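Notes pour l'exposé de Stanumbridge
Recueillir des démonstrations d'assemblage : ce qu'on garde, ce qu'on jette
Durée visée : 30 minutes, questions comprises

Diapo 1 – Titre
Remercier l'atelier de Drurkthorpe pour l'accueil. Dire tout de suite que je ne parlerai presque pas du modèle. L'exposé porte sur les données, donc sur le temps passé devant la table à téléopérer un bras. Ceux qui veulent l'architecture la trouveront dans le rapport de mai, je laisse la référence à la fin.

Diapo 2 – La tâche
Le projet s'appelle Fiadzo. On veut apprendre à un bras à monter des éléments blancs les uns avec les autres : saisir une pièce, l'approcher d'une autre, l'aligner, l'insérer. Les pièces portent des marqueurs carrés, codés en noir et blanc. La politique apprise ne reçoit que les images et l'état du bras. Les marqueurs nous servent à nous, après coup, pour retrouver la pose des pièces et étiqueter les phases du geste.
Préciser que le démonstrateur ne regarde pas les poses calculées pendant qu'il travaille. On l'avait essayé au début, les gens fixaient les chiffres et les gestes devenaient hachés.

Diapo 3 – Ce que voit le poignet
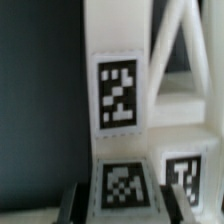
La caméra du poignet est notre source principale pour les derniers centimètres. C'est aussi celle qui donne les images les plus difficiles à exploiter : elle bouge avec la main, les doigts entrent dans le champ, et la mise au point ne suit pas toujours. Le marqueur du haut, bien à plat sur le montant, a encore des cases lisibles malgré le flou ; celui de droite est en partie masqué par le doigt. Si on me pose la question du pointillé gris au bord du papier, c'est le trait de coupe. On l'a laissé sur tout le lot et la détection s'en accommode.
Insister sur la règle qu'on applique : une image floue reste dans l'épisode. On retire la pose calculée, on garde l'image. Le modèle rencontrera le même flou à l'exécution, il faut qu'il l'ait vu.

Diapo 4 – Un épisode, du début à la fin
Lire lentement, cette diapo est chargée.
Le démonstrateur dispose les pièces selon une fiche tirée au sort.
Il lance l'enregistrement au pied, avec la pédale.
Il exécute l'assemblage d'une seule traite. Pas de pause pour réfléchir. S'il hésite longtemps, il coupe et recommence.
Il note le résultat avec un seul bouton : réussi, raté, douteux.
Un épisode dure en moyenne 35 secondes. La remise en place prend plus de temps que le geste lui-même, et c'est elle qui fixe la cadence de la journée. Quand on nous demande pourquoi la collecte est lente, la réponse est là.

Diapo 5 – Les deux points de vue
Le logiciel d'enregistrement est Clundov, écrit chez nous. Il horodate la caméra du poignet, les caméras fixes et les positions articulaires avec la même horloge. Au début chaque flux avait la sienne, et on recalait à la main. On a perdu plusieurs semaines là-dessus. Je conseille à toute personne qui démarre de régler la synchronisation avant d'enregistrer quoi que ce soit. 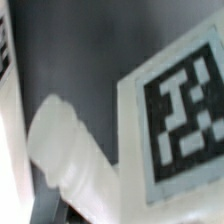
Le recalage se vérifie avec un geste simple : on ferme la pince sur une pièce posée et on compare l'instant du contact dans chaque flux. Si l'écart dépasse une image, on arrête et on relance les serveurs. Le contrôle se fait le matin, puis après la pause, puis chaque fois que quelqu'un a touché à un câble. Il est écrit sur la feuille de séance et il faut le signer.
Ne pas s'attarder sur le format de fichier. Il y aura une question, répondre à la fin.

Diapo 6 – Les chiffres
Presque 2000 épisodes enregistrés. 335 retenus pour le premier entraînement. Laisser un temps, la salle réagit en général à cet endroit.
Expliquer le tri. Le gros des pertes vient des débuts : horloges décalées, consignes qui changeaient d'un jour à l'autre, démonstrateurs qui n'avaient pas la même idée d'une insertion propre. Une autre partie est écartée pour redondance – même disposition, même trajectoire, même personne. Les épisodes ratés sont mis de côté dans un lot séparé. On s'en sert pour entraîner un détecteur d'échec, c'est un autre exposé.
Admettre que le seuil de redondance a été choisi à l'œil. On n'a pas d'étude propre à montrer là-dessus.

Diapo 7 – Varier la table
La diversité se décide avant la séance. Les fiches font varier la position de départ des pièces, leur orientation et l'ordre du montage. Laissés libres, les démonstrateurs reposent tout au même endroit, moi le premier.
Il faut aussi des pièces qui ne servent pas à l'étape en cours et qui restent sur la table. Avec une table trop bien rangée, le modèle apprend à aller vers la seule chose présente et il se trompe dès qu'on ajoute un cube.

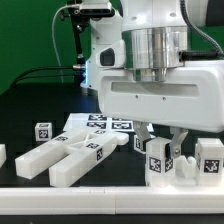 La consigne donnée aux démonstrateurs tient en une phrase : approche lente, contact franc, pas de correction après l'ouverture de la pince. La troisième partie est la plus dure à faire respecter. On a tous envie de pousser la pièce une dernière fois pour qu'elle soit droite, et le modèle reproduit très bien cette poussée, y compris quand elle fait tout tomber.
Raconter le cas de l'essai de mars si on a le temps, sinon passer.

Diapo 8 – Ce qu'on changerait
Écrire les consignes avant le premier enregistrement et leur donner un numéro de version. On l'a fait trop tard, et pour les anciens épisodes on ne sait plus laquelle s'appliquait.
Changer de démonstrateur plus souvent. Après deux heures, les gestes se raccourcissent et les approches deviennent toutes pareilles.
Réimprimer les marqueurs dès qu'un coin se décolle. Un marqueur qui bâille fausse la pose sans que la détection signale d'erreur.
Garder les notes libres. Le bouton « douteux » seul ne dit rien six mois plus tard.

Diapo 9 – Questions
Réponses à préparer :
Pourquoi ne pas tout faire en simulation ? On fait les deux, mais le contact pendant l'insertion reste mal rendu chez nous.
Les données seront-elles ouvertes ? Le lot retenu, oui. Le reste demande un nettoyage qu'on n'a pas commencé.
Le format de fichier : renvoyer à la documentation de Clundov, l'adresse est au bas de la diapo.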